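Furnished rooms project, progress report, August
To: Akilance housing grants desk
From: Lộc Văn, site lead, Clodex

Quick one this time, we are mid-delivery. Bedrooms first, then money, then what I need from you. 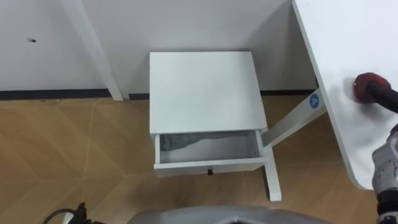

Bedrooms are further along than I said last report. White nightstand, white desk, same set going into every room so we can swap pieces between them when something breaks. Eight rooms done. Three still waiting on desks. The rest of the building is not in this phase.

Nightstands
We went with the small one-drawer model from Poretti. Flat top, black knob. I know the original plan had a two-drawer one, but with the desk in beside it there just wasnt the floor space. Tried it in the end room and you had to turn sideways to get to bed. Small one stays. If residents ask for more storage we can look at under-bed boxes out of the next phase.

Drawers: a few were stiff on delivery. Took them out, rubbed the runners with candle wax, put them back. Two rooms still to redo. Knobs came loose in a bag with the screws and some screws were too long, poked through on the inside where they'd catch on clothes. Poretti sent short ones, no charge. All swapped now.

One thing for the checklist — people are going round the rooms and not opening the drawers. Cloths and odd bits get left inside. I have added "open drawer, empty, wipe" as its own line on the room sheet, before sign-off. Please use the new sheet and not the old one, the old one is still pinned up on the second floor and I keep forgetting to take it down.

Desks
White tops, legs with diagonal struts. Ó Riain did the assembly. They are solid, no wobble once the struts are tight, but the struts have to be tightened again after a week or so, we found that out in the first rooms. Now on the list.

Placement took some fiddling. Nightstand wants to be against the wall, desk next to it, and the drawer has to come out without hitting a desk leg. Tape marks on the floor help, I do those before the furniture goes up.

White tops show every smudge. Damp cloth and a drop of dish soap is fine, no scouring pads. One top already has a scratch from a pad, I've turned that desk so the scratch is at the wall side.

Money
Spent on bedroom furniture since last report: $876. That covers the last nightstands, delivery, and felt pads for the feet. Another $100 or so expected for touch-up paint behind the nightstands — about 3 walls got marked while we were moving things in. Still inside the budget line. Receipts are in the shared folder, two are photos of crumpled paper, sorry, they are readable if you zoom.

Not done
Desks for the last three rooms. Lamps, not ordered. Curtains, measured but I wrote the sizes on the wrong sheet and need to go back and check.

From you
A yes on the lamps before I order. Also an answer on the under-bed boxes, even if its no, becuase the supplier keeps calling me. I'm on site until 4 most afternoons, phone is better than email.

Lộc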